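Closing a Dining Room Account and Returning Leased Tableware

Clurkeck Dining Services, Tenant Guide

Tenants who lease plates, bowls and serving pieces through the Clurkeck program must return them before the account can be closed. The steps below apply to all food tenants in the Giraldo and Desar buildings. Tenants in the Pomora annex follow the same steps but use the loading door on the north side.

Before you begin

You will need your lease number, the most recent inventory sheet, and a copy of Form 1269 (Notice of Account Closure). The form is available at the tenant office and may be filled out by hand. Please print clearly in dark ink. Forms without a signature will be returned to the tenant and the closing date will be moved back.

Step 1. Give notice

Submit Form 1269 no later than the last business day of the month before you plan to close. A tenant closing in April, for instance, must give notice in March. The office will confirm receipt by letter and assign a return appointment. Appointments are held on Friday mornings only.

Step 2. Sort the tableware

Separate all pieces by type and size. Pieces that belong to the tenant should be set aside and taken home before the appointment. The program cannot store private property and is not responsible for items left in the crates.

Check each piece for chips along the rim, cracks in the glaze and deep knife marks. Damaged pieces must still be returned. Wrap them in newspaper and place them in a separate crate marked "Damaged." Light wear from ordinary use is not charged.

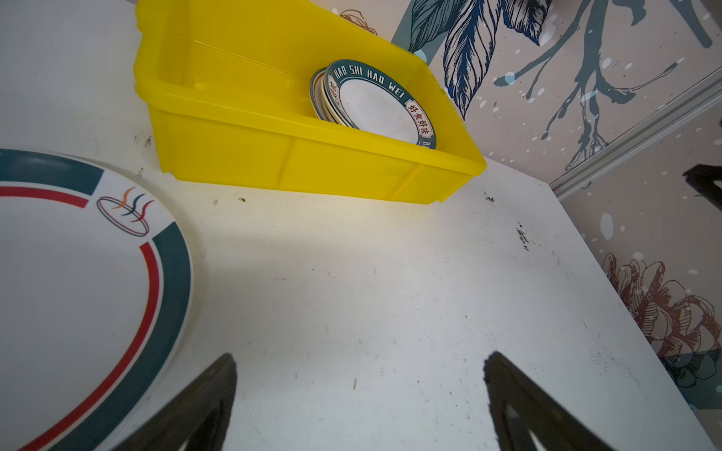

Step 3. Wash and dry

All pieces must be washed at the regular dishwashing temperature and dried fully before packing. Remove price stickers, tape and labels, including any residue. Crates that arrive with food on the contents will be refused, and a new appointment will be required.

Step 4. Pack the crates

Use the gray crates supplied by the program. Stand flat plates on edge with a sheet of paper between each pair. Bowls may be stacked, but the stack must not rise above the top of the crate. Do not fill a crate beyond what one person can lift safely. Write the lease number on two sides.

Step 5. Attend the return appointment

The tenant or a named representative must be present while the crates are checked against the inventory sheet. Both parties sign the sheet when the check is complete. Keep your copy until the deposit has been paid.

Missing pieces are charged at the replacement rate listed in the lease. A tenant who disagrees with a charge may file Form 1497 (Request for Review) within 3 weeks of the appointment. Requests are reviewed by Arnaldo Rocha, Tenant Accounts, and answered in writing.

Step 6. Receive the deposit

Deposits are paid by check to the name on the lease. If the mailing address has changed, note the new address on the back of Form 1269. Replacement checks take 2 additional weeks to issue.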